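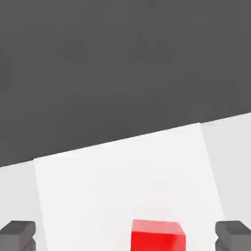 March, morning, continued after lunch

Lid seal trials on the small herb jars, second round. Same question as last time: which liner keeps the smell in after a jar has been opened and shut a lot, and does the printed label survive the handling.

Jars are the short Brutis glass ones with the screw lid. Lids are plain aluminium from two suppliers, the Gornov and the Pitkänen. The Gornov thread is a touch looser. I can feel it on the last half turn, and Kerubo says she can too, so I'm not imagining it.

Liners tried:
Foam disc, as supplied
Silicone ring, soft
Silicone ring, firm
Cork disc with wax paper (Philomena's idea)

Filled all of them with dried sage from the same bag. Smells strongly enough to test with and we can leave it on the bench without filling in the licence book. Jars went into the cupboard overnight with the door shut, then Aurel and Zoila did the sniff test without knowing which was which. Scored from none to strong. I wrote the scores down and kept quiet.

Foam was poor in both lids. Strong from both people on the Gornov, medium on the Pitkänen. The foam takes on the smell itself, so even a washed lid smells of whatever was in the jar before. Anyone who swaps what they keep in it will complain. I'd drop foam altogether, though we have a full box of the discs and Pendo will want to know what we do with them. They might do for the pen pots.

Soft silicone was none or faint in both lids. It does creep out of the groove if you overtighten. Had to poke two back in with the spatula. Firm silicone stays put but wants a proper twist to seal, and on the Gornov lid it leaked a bit of smell when I closed it the way a customer would, one-handed and not paying attention.

Cork came out better than I expected on smell and worse on everything else. Crumbs in the sage. Philomena has taken the remaining discs home to see if a coat of beeswax stops it.

Open and shut test: 11 rounds of opening and closing for each jar, then repeat the sniff. No change on the silicone ones. 11 is not many, and we should do it properly before anyone writes "smell resistant" on the listing. Kerubo is going to ask whether the drill jig from the bottle job can be made to turn a lid without stripping it.

Labels. Used the Fatia vinyl, matt and gloss, on 9 jars. Surface wiped with spirit first, pressed down with the felt squeegee, left 2 hours before washing. Warm water and washing-up liquid, sponge, no scouring side. Matt edges lifted on two of the jars, both at the overlap where the label meets itself. Gloss held. The matt does look better, so I'm not giving up on it yet. Next go I'll cut the wrap 2 mm short so there's no overlap at all.

The black ink rubs grey if it gets handled with oily fingers. Zoila found this out with a bag of crisps. Need a clear coat over the dark designs, or keep those for the gloss only.

Curing, while I remember: the last batch of coated lids was still tacky after the time on the tin. The shelf by the window gets cold at night. Moved the rack to the inside wall and put a note on it.

To do
Order 13 more of the Pitkänen lids with soft rings
Ask Gornov if they have a tighter thread
Recut labels, no overlap
Clear coat test, dark designs
Long open and shut test once the jig is sorted
Wash out all the sage jars, Aurel says the cupboard stinks

Pendo asked for a price per jar with the soft ring. I've got the old ring price in the blue folder but not the new one. Will ring them tomorrow.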